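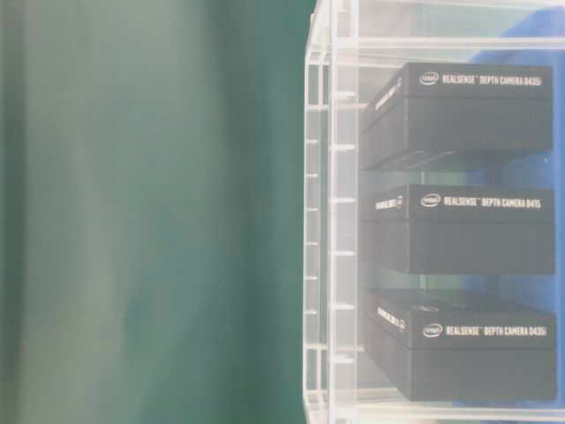 Menelano halts shelf-picking trial after arm drops stock

May 16, 2022

Parts supplier Menelano has stopped a trial of robot picking at its Bajpai depot after an arm let go of a boxed item over a walkway. No one was hurt.

The arm, which runs on software from Idance, was taking cartons from clear acrylic racks when its suction cup lost hold. The carton fell outside the guarded area and landed close to a member of staff who was restocking the next bay.

A check of the logs found 306 failed grips in the trial, most of them at the racks. Engineers think reflections from the plastic gave the vision system, called Tomo, the wrong distance to the front of the box, so that the cup met the carton at a corner. The arm should have stopped when the vacuum dropped. It carried on for 800 milliseconds because an alarm limit had been left at its test setting.

"The limit was our mistake and it has been put right," said Deepak Agarwal, who manages the depot. "We also had the barrier too close in. It will go back by 60 centimetres before anything is switched on."

All four arms at the depot are out of use and orders are being picked by hand. Customers have been told to expect next-day rather than same-day dispatch on small items.

Idance is testing a matt film for the shelf edges. Menelano said the trial would not start again before October.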